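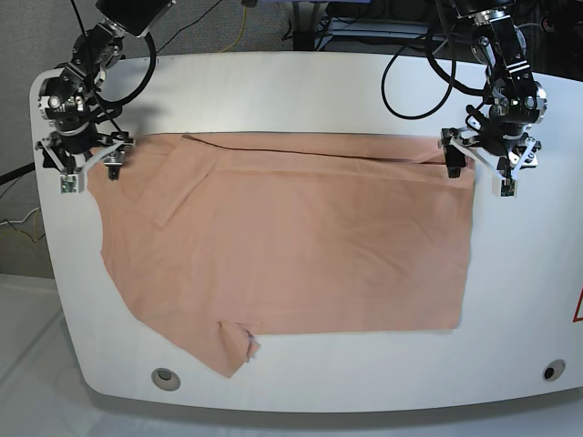

¿Qué ventaja tiene la teleoperación frente a la guía manual directa cuando se quiere enseñar a un robot a plegar una prenda?

La teleoperación permite que una sola persona conduzca los dos brazos a la vez sin introducir las manos en el campo de las cámaras, de modo que las imágenes registradas durante la demostración se parecen a las que recibirá la política en ejecución.

3. Recogida de demostraciones

3.1. Modalidades de enseñanza

Se compararon dos modalidades. En la guía manual (GM), el demostrador sujeta los eslabones distales y desplaza cada brazo con la compensación de gravedad activada. En la teleoperación (TO), el demostrador mueve un par de brazos maestros de igual cinemática, y las posiciones articulares se transmiten a los brazos seguidores. El programa de registro, Flornotico, es común a ambas modalidades y guarda las posiciones articulares, la apertura de las pinzas y las imágenes de todas las cámaras con una única base de tiempos.

El conjunto completo consta de 638 demostraciones, de las cuales 472 se obtuvieron mediante TO y el resto mediante GM. Participaron tres demostradores (X. Espinoza, P. Lis y Ş. Uçar). Cada uno realizó un periodo de familiarización de 15 minutos por modalidad, cuyos datos no se incluyen en el análisis.

3.2. Definición de la tarea

La tarea consiste en plegar una camiseta de manga corta sobre la mesa de trabajo. Se divide en cuatro fases: agarre de las dos esquinas superiores, tensado, plegado y alisado. La figura 1 corresponde a un agarre bimanual, con la pinza derecha del robot en la esquina superior izquierda de la prenda según la imagen y la pinza izquierda en la opuesta. La denominación de los brazos sigue siempre la referencia del robot.

Figura 1. Agarre bimanual de una camiseta de color salmón por el borde superior.

El agarre simultáneo es la fase más sensible a la modalidad. En GM el demostrador debe atender a dos muñecas y a dos accionamientos de apertura, y tiende a cerrar las pinzas de forma secuencial. El desfase resultante arrastra la tela hacia el brazo que cierra primero y altera la geometría del pliegue. En TO ambos cierres se ordenan desde los mandos maestros y el desfase depende sobre todo de la coordinación del demostrador.

3.3. Observación desde la muñeca

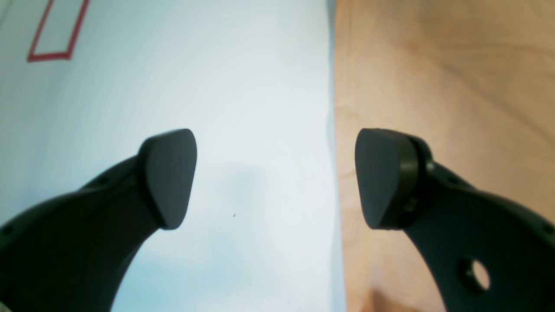 Figura 2. Vista de la cámara de muñeca con la pinza abierta.

La selección de las observaciones condiciona lo que la política puede aprender de una demostración. Una cámara general aporta la configuración global de la prenda, pero los brazos ocultan con frecuencia los puntos de contacto. Por ello se añadió una cámara en la muñeca, cuya imagen se entrega a la red sin recorte. En la figura 2 las dos yemas oscuras quedan enfrentadas cerca del centro, con el hueco entre ambas libre, y el límite casi vertical entre la superficie clara y la de tono tostado pasa por ese hueco. Un borde de este tipo proporciona una referencia de alineación lateral que la cámara general resuelve peor. La presencia constante de los dedos en la imagen ofrece además una medida visual de la apertura, redundante con la del codificador.

3.4. Filtrado y segmentación

Las trayectorias se revisaron en dos pasos. En el primero se descartaron los registros con pérdida de sincronía superior a 200 ms entre cualquier cámara y el flujo articular; las cifras del apartado 3.1 son posteriores a este descarte. En el segundo, S. Erdem y C. Ruchti marcaron de manera independiente los instantes de transición entre fases. Las discrepancias se resolvieron por revisión conjunta de la imagen de muñeca, tomando como inicio del agarre el primer fotograma en el que las yemas dejan de aproximarse.

No se eliminaron las demostraciones con correcciones intermedias, por ejemplo un segundo intento de agarre tras un deslizamiento. Estas secuencias cubren estados a los que la política puede llegar por error propio. Se etiquetaron por separado para estudiar su efecto en el apartado 5, donde se entrena el mismo modelo con ellas y sin ellas.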